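**Thread: The arm is now doing kitting at Folthorpe. Thoughts, feelings, grievances**

**benchrat_20**
Sun 11 January

Those of you on days already know. For nights and the lucky people on leave: the kitting bench at Folthorpe has an arm on it. It picks blocks for the Flirnico shape sets. I've been moved from "picker" to "cell attendant," a promotion in the sense that the badge is a different color.

What I do now is tip blocks out on the board, press the green button, and stand there. When it stops, I find out why and press the button again. My feet hurt exactly as much as before and my hands have nothing to do.

**mildred_forklift**

So who does the count at the end of the run?

**benchrat_20**

Me. It's 624 sets a shift on paper. On Thursday it was a good deal less than paper. Here's the bench so you can stop picturing something out of a car factory.

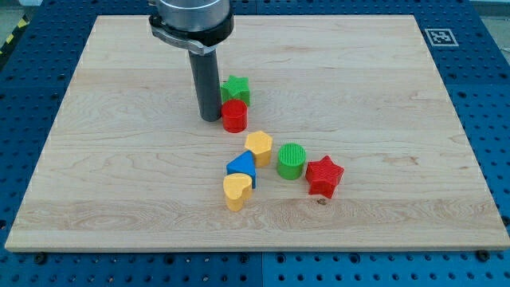 *Maple board on the blue table, stars, cylinders and the rest waiting under the tool.*

**mildred_forklift**

I've seen toddlers with a tougher assignment.

**paquette_refugee**

Laugh now. We got two of these at Paquette in April and everyone made the toddler joke. By summer the pickers were split between packing and "other opportunities." I was an other opportunity.

The arm was never faster than Denise's crew — sorry, no names, than the *second shift crew* — but it didn't ask for the weekend off.

**quietly_in_QA**

I'll be the unpopular one. I like it. My wrists were shot from that bench. I did 1180 hearts in one day before the holidays and couldn't open a jar that night. If a machine wants the hearts, it can have the hearts.

**benchrat_20**

Fair on the wrists. I'd trade you that for the talking, though. Four of us used to stand at that bench and complain, and the complaining was the best part of the job. Now it's me and a thing that goes *whirr*.

**tagout_tony_not_really**

Maintenance here. A few requests from those of us who get called:

- Stop putting coffee on the blue table. The holes go all the way through.
- Leave the black and white square in the corner alone. Somebody stuck a safety sticker on it last week and I lost 20 minutes.
- If it stops, read the screen before you call. It's usually telling you.

**mildred_forklift**

The screen told me "E10." I'm not a codebreaker.

**tagout_tony_not_really**

There's a sheet. It's on the cabinet.

**mildred_forklift**

The sheet goes up to E9.

**tagout_tony_not_really**

...I'll look into it.

**paquette_refugee**

@quietly_in_QA I'm glad about your wrists, I mean it. But they could have fixed your wrists with rotation and a lower bench. We asked for both for years and got a poster about stretching.

**quietly_in_QA**

We had the same poster. I still don't want the bench back.

**benchrat_20**

Bramero's trainer is in again this week to show us "advanced recovery." I asked if that was for the arm or for the staff and she wrote something down.

Will report back. Does anyone have the real list of codes?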